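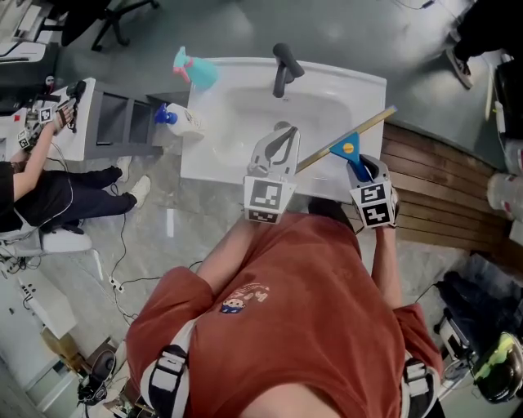
Ticket 43 -- Skostbridge, 2nd floor bathroom
Subject: sink vanity, white film keeps coming back
Opened by: Piroska Kerekes
Status: open

Chalky film on basin and countertop. Cleaned it, came back next morning. Worst at the back around the faucet base. Drain fine, no leak under.

Tried so far
-- bathroom spray, wiped with a rag. Streaks.
-- same spray, half as much, squeegee after. Better on the flat part. Blade too long for the bowl, it just bridges the curve.
-- plain water + squeegee. No change.

Reply, Esperanza Pettigrew, 7:12 am
Sounds like hard water plus leftover cleaner. Had the same at Rovville in February. Do one spray only, dont mix the two bottles. Leave it on 7 minutes, rinse twice, then squeegee the counter toward the bowl. Bowl gets a dry cloth, forget the blade there.

Update, Piroska
Did that. Counter clear. Bowl mostly clear, still a ring by teh drain. Will redo tonight and check again in the morning. Also need a shorter squeegee -- anybody got a spare at Achterberg?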